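Speaker notes: Steam, Simmer, Rest. Cooking rice and grains for a crowd
Clirham Community Kitchens evening, 9 June 2021

Slide 1. Title
Thank Clirham for having me. Say who I am: sixteen years in school and hospital kitchens, the last stretch at Skorham. Talk runs 40 minutes if I don't get stuck on brown rice. Questions at the end, but stop me if a number goes by too fast.

Slide 2. Why grains go wrong in volume
Most people in the room can cook rice for 4. The trouble starts when they multiply that recipe. Water doesn't scale the way rice does. In a small pot a good share of the water leaves as steam. In a big pot the surface is small compared to the depth, so less of it leaves, and the bottom turns to paste.
Ask for a show of hands: who has scraped a stockpot at midnight?
Point to make: start with less water than the home recipe says, write down what you used, and change one thing at a time.

Slide 3. The Skorham lunches
Tell the story briefly. We had to feed 400 at the September open day and I let the kitchen do it all in two deep pots. Top layer hard, bottom layer glue. Sándor Tóth was running the line and he moved everything to shallow pans in the oven while the queue was already out the door. We served late. The food was fine.
After that we never cooked rice deeper than a hand's width.

Slide 4. Keeping the steam in
Three things let steam out: a bad fit, a vent hole, and people looking. The last one is the worst. Every look drops the temperature and adds time, and with a big batch you can't tell how much.
If you use foil, crimp it all the way around and press it down at the corners. A folded dish towel between pot and cover catches the drips, but keep the ends tied up on top, away from the burner.

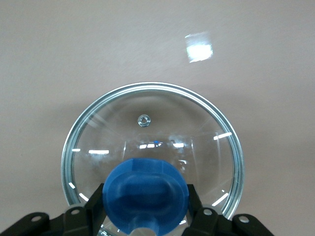 The same goes for the rest after cooking. Heat off, cover on, leave it. Long grain white wants at least ten minutes. Brown wants longer. I have had good cooks argue with me on this and I tell them to try both ways and taste.
Then fluff with a fork or a paddle from the edges in. Don't stir.

Slide 5. Other grains
Barley: forgiving. Cook it in plenty of water and drain it. Good for soups the next day.
Bulgur: pour boiling water over, cover, walk away. Best choice if you only have one burner.
Millet: toast it dry first. Goes mushy if you leave it too long.
Quinoa: rinse it even if the bag says you don't have to.
Skip farro if we're behind.

Slide 6. Holding and cooling
Go slow here. This is the part that makes people sick.
Hot holding: 140 degrees F or above, checked with a probe thermometer, and written on the sheet.
Cooling: spread it thin on trays, get it into the fridge quickly. Never put a deep tub of warm rice in the walk-in. The middle stays warm for hours.
Leftover rice that sat out through service goes in the trash. Some people will hate this. Say it again anyway.

Slide 7. What it costs
The Cletcombe kitchen kept a record of what they threw away before and after moving to shallow pans. They were tossing some 7 pounds of rice a week. Now it's mostly what comes back on plates.
Mention the Van Acker pans since someone always asks. They're heavy and they last. Any deep-rimmed steel pan will do the job.

Slide 8. Wrap up
Handout has the water chart and the blank cooling sheet. Copies by the door.
Remind them the chart is for long grain white unless marked.
Questions. If there aren't any, ask the Cletcombe people how they do their barley.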